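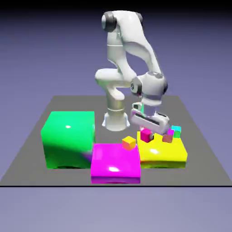 White robot arm above three colored boxes, computer rendering

PALLEO RESTAURANTS
Menu and Kitchen Operations Meeting
Minutes, August

Present: kitchen leads for Kurninitz and Alhassan, front of house lead for Kurninitz, purchasing, bar, recording secretary.
Apologies: front of house lead for Alhassan. Written comments were received and are noted under item 4.

The meeting opened at 3 p.m. in the upstairs dining room at Kurninitz.

1. Minutes of the previous meeting

Accepted with one correction. Under "Lunch menu," the entry "lamb shoulder, smoked" should read "lamb shoulder, braised." The online copy will be corrected by the secretary.

2. Matters arising

2.1 Walk-in door seal, Kurninitz. Replaced. Temperature log shows no readings outside the limit after the replacement. Closed.

2.2 Bread plates. Purchasing reported that the replacement plates are the same pattern as the old ones but slightly deeper. They stack separately. Kitchen leads asked that the two kinds not be mixed on the pass. Closed.

2.3 Allergen sheet. The sheet for Alhassan still lists the walnut dressing, now off the menu. The Kurninitz sheet is up to date. Carried forward.

3. Fall menu, Kurninitz

3.1 The kitchen lead presented the draft. It has 13 dishes, not counting sides and desserts. The stuffed cabbage, the duck leg with sour cherries and the potato dumplings stay on. The cold beet soup comes off at the changeover and is replaced by a barley and mushroom soup.

3.2 Tasting results for the pork neck were discussed. The long braise was preferred for texture. The short braise held its shape better on the plate but was judged dry toward the outer edge. Seasoning was the same in both. Agreed to use the long braise and to cool the meat in its liquid overnight before portioning.

3.3 The horseradish cream separated during service on two occasions. The kitchen lead attributed this to holding it too close to the range. It will be kept in the garnish fridge and plated cold. Purchasing asked whether jarred horseradish would be more stable. The kitchen lead did not want to change the product at the same time as the storage, and the question was left until the next meeting.

3.4 Fish. There was no agreement on the trout. The whole fish is popular but slows the grill during the second seating. A fillet was proposed. Front of house stated that guests order the trout specifically as a whole fish and that the fillet would need a new description on the menu. Whole trout stays on for weekday service. Saturday service to be decided after a trial of the fillet.

3.5 Portion size of the dumplings was raised again. Plates are coming back with food on them. Some guests ask for a smaller plate as a starter. Agreed to offer both sizes, priced separately.

4. Alhassan, service timing

4.1 The kitchen lead reported that ticket times are acceptable up to 60 covers. Beyond that the flatbread oven becomes the limit, and tables receive dips and grilled items before the bread.

4.2 Written comments from front of house proposed sending bread as soon as drinks are ordered. The kitchen lead supported this for parties of four or more. For smaller tables the bread would be cold by the time the dips arrive.

4.3 An alternative was discussed, in which the dough is portioned earlier and the first breads are started before the doors open. The kitchen lead had tried this and found the dough overproofed by the middle of service. It could work with the dough held in the lower fridge, which is currently used for desserts.

4.4 Agreed: trial of early bread for larger parties. Desserts stay where they are for now.

4.5 The okra stew was reported sold out before the end of service several times. Batch size to be increased by one pan.

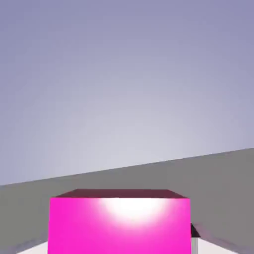
Magenta cube seen close up, computer rendering

5. Purchasing

5.1 Oltisia has changed its delivery window and now arrives during lunch preparation at both sites. Kurninitz can receive at that time. Alhassan cannot, as the back door opens directly onto the prep counter. Purchasing to ask for an earlier drop at Alhassan. If this is refused, dry goods for both restaurants will be delivered to Kurninitz and moved by van.

5.2 Olive oil. The price has gone up again. A blend was tested for frying and accepted. The unblended oil stays in use for dressings and for finishing the dips.

5.3 Herbs. Quality of the dill has been uneven. The kitchen lead for Kurninitz is rejecting over 2 boxes a week. Credit notes have been received for most of these. Purchasing to obtain a quote from another supplier for dill and flat parsley only.

5.4 The bar asked for sour cherries to be ordered jointly with the kitchen. Agreed. Bar usage is to be written on the same order sheet, on a separate line.

6. Desserts

6.1 The semolina cake at Alhassan will be served warm. The syrup is to be reduced further, and the cake cut after soaking.

6.2 The poppy seed roll at Kurninitz was returned by one table as stale. It had been sliced the day before. Slicing is now to be done to order.

7. Any other business

7.1 Printed menus at Kurninitz have grease marks and should be replaced at the changeover. Paper weight to stay the same.

7.2 Front of house requested a tasting for floor staff before the fall menu starts. The kitchen lead can provide small plates of the new dishes only.

Actions

Secretary: correct the previous minutes online.
Kitchen lead, Alhassan: update allergen sheet; early bread trial; larger okra batch.
Kitchen lead, Kurninitz: trout fillet trial; small dumpling plate; staff tasting.
Purchasing: Oltisia delivery time at Alhassan; herb quote.
Bar: add sour cherry usage to the order sheet.
Front of house, Kurninitz: menu text and reprint.

The meeting closed before evening service. The next meeting will be held at Alhassan.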